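Grade the Log, Leave the Leaderboard Alone

Gemma Costa
September 17, 2019

The elective in applied manipulation at Harordale runs for one semester and takes students who have finished the introductory programming course. Last year it ended, as it always had, with a ranked competition. Each team got the same gripper, the same shelf of household objects and the same twenty minutes, and the number of successful transfers decided a third of the grade. This year I have dropped the ranking. The final assessment is now the team's handling log: every attempted grasp, how it was made, and what the team concluded. Several parents and one colleague have asked me to defend the change. I am glad to, and I would like to argue that other courses should make the same change.

The old format had one real virtue. It was easy to score. A judge with a clipboard could settle a result in a second, and disputes were rare. Students knew what they were working toward, and the weaker teams often worked harder in the final two weeks than they had in the previous ten. I don't dismiss that. A deadline with an audience is a strong tool, and I still hold a demonstration evening in the last week.

The trouble was in what the scoring taught. Under a transfer count, a wooden block and a bath mitt are worth the same point. Any sensible student will therefore practice on the block. By the fourth week of the last ranked season, most teams had stopped touching the soft objects at all. They had rules of thumb for boxes, cans and blocks, and they had a strategy for the rest, which was to skip it. One team, Piter, won on a total made up entirely of rigid items. They played the rules correctly, and they learned very little about grasping after the first month.

I went back through the logs from that season over the summer. They were thin, since nothing depended on them, but they were complete enough to tabulate. The class made 1,609 recorded grasps. Of these, 175 were on deformable objects, and 67 of the 175 were marked as held for the full five seconds. The remaining records mostly say "dropped" or "slipped" with no further comment. A student reading those lines a year later could not repeat the attempt or avoid the mistake.

A log entry in the new format has six fields. The student records the object, the orientation it was resting in, the approach direction, where the fingers made contact, how far they closed, and what was observed. The last field is free text and has a minimum length of two sentences. Students complain about the two sentences more than about anything else in the course. I have kept the minimum. "Slipped" is an outcome. "The fingers closed on the pile and the fabric underneath stayed where it was" is an observation, and the second kind can be used to plan the next attempt.

Soft objects are where the log earns its cost. With a rigid box, contact is close to a yes-or-no matter. The fingers touch or they don't, and the opening width at contact is the width of the box. Anything with a long pile breaks that assumption. The outline a student sees is the outline of the fibers, and the part that can carry load is somewhere inside. The fingers meet resistance gradually. A pinch that looks generous from one side may be holding nothing but tufts. Add a fold or an opening, and the object can change shape while it is being lifted, so that the place the student aimed for is no longer where the weight hangs.
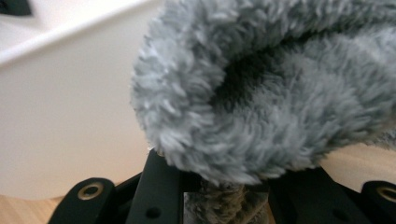 None of this can be learned from a transfer count. A student who gets a shaggy object off the table on the first try has one point and no idea why it worked. A student who fails eight times and writes eight usable entries has the beginnings of a model: which side to approach from, how much to close, whether to go for an edge or for the body. In the ranked format the first student passed and the second did not. I found that hard to justify when I wrote the report cards, and I should have acted on it a year sooner.

Natalina Bianchini, who teaches the engineering drawing course across the hall and judged the final for three seasons, disagrees with me, and her objection deserves a proper answer. Her position is that a log can be padded. A fluent writer can produce two plausible sentences about a grasp that was careless, and a capable student who dislikes writing will be marked down for a skill the course doesn't claim to teach. She would keep the transfer count and simply award more points for soft objects.

On the first point, she is right that padding happens. It happened in the March trial of the new format, when I graded entries one at a time. I now grade them in sequence. The question I put to each entry is whether the next attempt changed in a way that followed from it. If a student writes that the contact was too shallow and then makes the next attempt at the same depth, the sentence was padding, however well it reads. If the next attempt goes deeper, the student understood what they wrote. This is slower to grade. It takes me most of a weekend per team, and I would not pretend otherwise to a department deciding whether to adopt it.

On the second point, I have made the sentences as plain as I can. Spelling isn't graded. Sketches are accepted in place of text. One member of the Disholm team files almost nothing but sketches, with arrows for contact and a short line for closure, and those entries are among the clearest I receive. The skill being graded is noticing, and I think a manipulation course does claim to teach that.

Her third suggestion, weighted points, is the one I considered longest. I tried it on paper using last season's results. The difficulty is that the weights have to be fixed in advance by somebody, and once fixed they become the thing students study. If a plush item is worth three and a can is worth one, teams will work out which plush item is the easiest three and practice on that. The ranking would look different, and the habit underneath would be the same. I could change the weights every year, but then I would be spending my own effort on defeating my students' arithmetic, and I have better uses for it.

There is also a practical argument, which matters to me more than it does to the parents. Our grippers are hand-held. The student's own arm does the positioning, and the student's own eyes do most of the sensing. That makes it very easy to succeed by instinct. A twelve-year-old can pick up a bath mitt with a pair of salad tongs. People correct for slippage without knowing that they have done so, and a small roll of the wrist will rescue a grasp that a fixed arm would lose. In a competition that reflex is an asset. In a course meant to prepare students for writing control code next year, it hides precisely the information they will need. The log is the only instrument I have found that makes them stop and say what their hand just did.

The results so far are modest. After four weeks, the Bellini team has filed 82 entries, and most of them concern objects the same students would have skipped under last year's rules. Their success rate is poor. Their entries from this week are far more specific than the ones from their first session, and they have begun to disagree with each other in the observation field, which I encourage. Two of them hold that a folded edge should always be taken across the fold. The third has written several careful entries arguing that it depends on whether the inside of the fold is open. I don't know which of them is right in general. I doubt there is a general answer for the objects we have on the shelf.

I will concede one loss. The room is quieter. Under the ranked format there was shouting, and visitors liked it, and some students who came for the shouting stayed for the subject. Enrollment this fall is slightly lower than last fall, and I can't rule out that the change is responsible. If it falls again I may restore some kind of contest on the demonstration evening — for a small prize, with no grade attached — and let the teams decide for themselves how much they care about it.

For instructors who want to try a version of this without rebuilding a whole syllabus, I suggest starting with one object. Choose something soft, with an opening or a cuff if possible. Give every team the same number of attempts on it and require a full entry for each. Grade only the sequence. Do this for two sessions and compare the last three entries with the first three. If the later ones are no more specific than the earlier ones, the prompts in the form are probably too vague, and "where did the fingers make contact" should be split into a question for each finger. We made that split in the second week here.

The blank form and the grading sheet are in the elective's shared folder, and I will send both to anyone who teaches a similar course. The grading sheet still has last year's column for transfers on its second page. Leave that column empty.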